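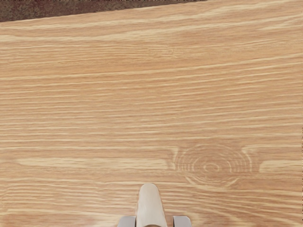

How to oil a wooden tabletop (and what to ignore on the tin)

Every spring the hardware store puts out a wall of "miracle" wood finishes, and every spring I get asked which is best. I doubt it matters much. Most of the job is sanding and patience, and you can't buy either in a tin.

What you need
Sandpaper in a medium and a fine grit
Plain furniture oil
2 lint-free rags
A free weekend, whatever the label says about one hour

Step 1. Find out what's on there now
Put a drop of water on the wood. If it beads up, there's probably an old finish in the way and oil won't soak in. I've read that you can oil straight over varnish. I tried it on a Dretel side table and it stayed sticky until February.

Step 2. Sand with the grain
Always with it, never across. Go over the whole top, even the parts that look fine, or the colour will come out patchy. Wipe off the dust with a barely damp rag and let it dry.

Step 3. Put on less oil than you think
A thin coat, rubbed in along the grain. Wait the time given on the tin, then wipe off everything that's still sitting on the surface. Skip this and you'll get a gummy mess.

Step 4. Leave it alone
Give it 24 hours, then do a second coat. Some people swear by five or six. I can't see any difference after two.

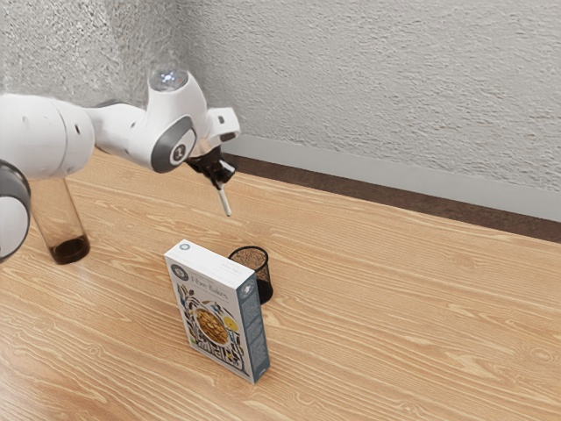 Light wood tabletop against a pale wall.

A word on rags
Oily rags can heat up and catch fire by themselves. Spread them flat outdoors to dry — don't ball them up in the garbage.

Last updated 3/22/19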